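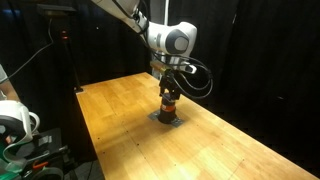

How to test a kitchen gadget before you decide to keep it

Posted by Soledad Delacroix

I have a drawer at home that will not shut. In it are an avocado slicer, two garlic presses, a spiralizer with a missing blade and a thing for coring pineapples that I've used on one pineapple. I paid for all of them. I also wrote nice things about one of them on this site, which I regret.

These days I put everything through the same test before I let it stay. It takes 12 days and a pencil. You can do it with anything from a peeler to a benchtop mixer, and you can do it with gear you already own if you're trying to clear a cupboard.

What you need

The gadget, still with its box and receipt
Whatever you'd use if you didn't own it (usually a knife)
A kitchen timer, or your phone
A notepad you leave on the bench
A kitchen scale, if the gadget claims to save food or cut down waste

Step 1. Write down the claim

Read the box and copy out the one thing it says it will do for you. One sentence. If the box makes nine claims, pick the one that got you to the till.

Be fussy about the wording. "Makes cooking fun" can't be tested, so skip it. "Peels in half the time" can. The Dornwood peeler I bought last winter said it would "transform your prep", and I had to dig through the leaflet to find anything firmer, which was that it wasted less of the potato. Fine. I own a scale.

If you can't find a single claim that could be proved wrong, I'd stop here and take the thing back. You may be more patient than I am.

Step 2. Time the old way first

Do this before you open the packaging. Once you've played with a new toy you'll be slower and grumpier with the knife, and the numbers will flatter the toy.

Pick a job you do every week. I use one kilogram of carrots, peeled and sliced, as that's what goes into our Sunday soup. Start the timer when you reach into the drawer for the knife and stop it when the knife is clean and back in the drawer. Write the time down. Do it again on another day and keep both times.

Reaching in and putting away are part of the job. Most demonstrations begin with the machine already on the bench, plugged in, next to a bowl of onions somebody has peeled. Your own kitchen has no such somebody.

Step 3. Time the new way, cleaning included

Same vegetables, same weight, same start and stop. If the gadget has to come down from a high shelf, the climb is on the clock. So is finding the lid.

Wash it properly. The dishwasher counts only if you would truly put it in there, and check the leaflet, because plenty of "dishwasher safe" items turn out to be top rack only, minus the blade. If a part needs the little brush that came with it, time the brush. Then ask yourself where that brush will be in a year.

My Trirkus chopper did the carrots very fast. Then I spent longer picking orange bits out from under the blade hub than I'd spent on the whole job with a knife. I gave it three goes in case I was being unfair, and it got a bit better on the third.

Step 4. Try it on bad produce

Gadgets like round, firm, medium-sized food. Buy the other sort. Bent carrots, a potato with eyes, an onion that's gone soft on one side, garlic with those tiny inner cloves. If you have a garden you'll have plenty.

Note what you had to do by hand before or after. Trimming a potato so it fits down the chute is knife work, and if the knife is already out and dirty, you might as well carry on with it.

Step 5. Let someone else use it

Hand it over without the leaflet and leave the room. My neighbour Lyle Castellanos does this part for me. He cooks every night and reads nothing. He put the Trirkus lid on upside down, got it off again with a butter knife and asked whether I'd been charged money for it.

Things to look for: could they put it together, did they get a usable result, and did they go near the blade with their fingers. The last one matters more than the rest. Don't hand a mandoline to anyone without the guard, test or no test.

Step 6. Leave it alone for the rest of the 12 days

Put it where it would really live. Not on the bench, unless you have the sort of kitchen with spare bench. Then cook as usual and make a pencil mark every time you reach for it without reminding yourself to.

I find this the hardest step, as I want my purchases to have been clever. Don't plan meals around it. Four courgette dinners in a row say a lot about how much you want to like a spiralizer and very little about the spiralizer.

Step 7. Do the sums

Take the time saved on each use and subtract nothing, since you've already counted the cleaning. Multiply it by the marks on your pad. That's your saving for 12 days.

Now look at the price. My Ekby food processor was $200 with the slicing discs, and it saved me 4 minutes every time I made soup. I made soup twice during the test. Only you can say if that's worth it. I kept it, mostly for pastry, which I hadn't tested at all, so take my methods with some salt.

Watch for savings figures on the packaging too. One box I looked at promised 1,188 meals from a single blade. There was no mention of what size the meals were or who had eaten them.

When to ignore all of this

If your hands hurt, the timer isn't the point. An electric tin opener that takes twice as long is still a good buy for someone who can't grip the manual one. Test it for comfort: can you lift it, hold it steady and clean it without help? Have the person who'll use it do the testing, and in the evening as well as the morning if their hands get worse through the day.

The same goes for anything you love for no good reason. I have an egg timer shaped like a hen. It runs slow.

Returning the ones that fail

Check the return window before you start. Some shops won't take back anything that's touched food, and they won't always say so on the receipt. Ask at the counter and write the answer on the box. The staff at Nguyen-Tran, where I buy most of my kitchen gear, told me straight out that used blades can't go back, so for anything sharp I now borrow before I buy.

If you can't return it, give it away with your notes tucked in the box. Somebody with a different kitchen may get on with it. Lyle has my second garlic press and says it's all right.

Comments on this page are open. If you've timed something and got a different answer, post the numbers, and please include the washing up.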